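So I've been chewing on this for a few weeks now, ever since the August meeting of the township board, and I keep coming back to the same thing. Why would a person run for office, win, and then spend the next year making it harder for the people who voted for him to talk to him? I ask because that's what we've got in Haltilden, and I'd like somebody to explain it to me, preferably somebody on the board.

If you missed it (and most people did, it was the last item on a long agenda), the board voted four to one to change how public comment works. It used to be that you walked in, signed the sheet by the door, and got your three minutes. Now you have to register online by noon on the day before, you have to say what you're going to talk about, and your topic has to be on the agenda. And the whole comment period is capped at 30 minutes, total, no matter how many people show up. The agenda, by the way, gets posted the afternoon before the deadline. So you've got less than a day to find it, read it, figure out what "Resolution to amend the schedule of fees, Section 9" means, and get your name in. I have a flexible job and I barely manage. My neighbor works nights and sleeps till two. He's out of luck, I guess.

The reason we were given is that meetings were running long. And yes, they were! I've sat through them. I've had a sandwich in my purse for emergencies. But go back and watch the recordings, which I did, because apparently this is how I spend my evenings now. The spring meeting everybody complains about, the one that went until almost midnight? Public comment was over by eight thirty. The rest of it was the board arguing with itself about the Dvořáček property, including a very long stretch where two members disagreed over whether a motion had been seconded. I'm not saying that to be mean. It's a volunteer-ish job with lousy pay and I wouldn't want it. But don't tell me it was the lady asking about storm drains who kept us up.

And here's where I start to sound like one of those people with a bulletin board and red string, so bear with me. The Dvořáček property is the old orchard land out past the grain elevator, and the proposal is to rezone it for a distribution warehouse. Fine. Maybe it's a good idea. I've gone back and forth, I really have. We need the tax base, the school roof isn't going to fix itself, and I'm not one of these folks who wants the county to look exactly the way it did when I was nine. But a lot of people have feelings about that land, and trucks, and the two-lane road those trucks would be using. A petition went around this summer and it got 1,485 signatures. In a township where a good turnout for a local election is 3,000 votes, that's a lot of names on clipboards.

You know how much time that petition got at the meeting? The clerk noted that it had been received. That was the discussion. Next item.

Then, same night, the comment rules changed. You can tell me those two things have nothing to do with each other, and you might even be right, but you'd have to understand why it looks the way it looks. If you're going to put a muzzle on public comment, maybe don't do it forty minutes after you shrug at a stack of signatures.

The one vote against was Štěpánka Gajdoš, and I want to give her credit even though I didn't vote for her and I've disagreed with her on pretty much every budget question since she got in. She asked what problem the rule was supposed to fix that a simple timer wouldn't. She didn't get much of an answer. The chair said something about "best practices" and how other communities do it this way. Which ones? He didn't say. I called three townships near us and two of them still use a sign-in sheet and a pen. The third never called me back, so put them down as a maybe.

What bugs me most is that I don't think these are bad people. I've known two of the four since our kids played T-ball together. I think something happens to you when you sit up on that platform and look out at folding chairs full of annoyed people month after month. You start to think of the chairs as the problem. You start saying "the usual crowd" (one of them did say that, it's on the recording) and you forget that the usual crowd is just whoever cared enough to skip dinner. I'd probably get that way too. I get short with people in the checkout line, and they haven't even called me a crook.

But that's the job. It's about the only part of the job I'd call required. We can hire somebody to do the books, and we do. We can hire an engineer to tell us about culverts. We can't hire somebody to be the person who has to look at us while we complain.

A friend of mine says I should relax, you can always send an email. Sure. I've sent emails. I got one reply in the past year, and it thanked me for my interest in the recycling program, which I hadn't mentioned. There are 4,000 households in this township and a single inbox, and no one is required to read what's in it out loud. Standing up in a room is different. Your neighbors hear you. The board members have to hear you with your neighbors hearing you. Sometimes you even find out that the guy across the aisle you figured for a lunatic is mad about the same drainage ditch.

So what do I want? Not much. Bring the sheet of paper back. Keep the three minutes, and use a timer with a loud beep, I'm all for the beep. If the comment period has to have a limit, make it an hour, and let people speak on things that aren't on the agenda, seeing as how the board decides what goes on the agenda and we don't. Post the thing a full week ahead. None of this costs any money. The registration system did, I'd point out, although I haven't been able to find out how much. I've asked, by email.

The next meeting is at seven in the evening, downstairs at the township hall, use the side door. Two of the four are up in the spring and I'd guess they can count. I've already registered, under "Section 9, schedule of fees," and I fully plan to have opinions about the schedule of fees. If you can't get on the list, come and sit in a chair anyway. They can see the chairs.

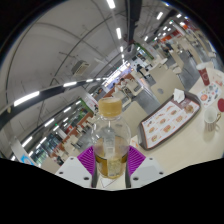 A clear bottle with a ribbed gold cap.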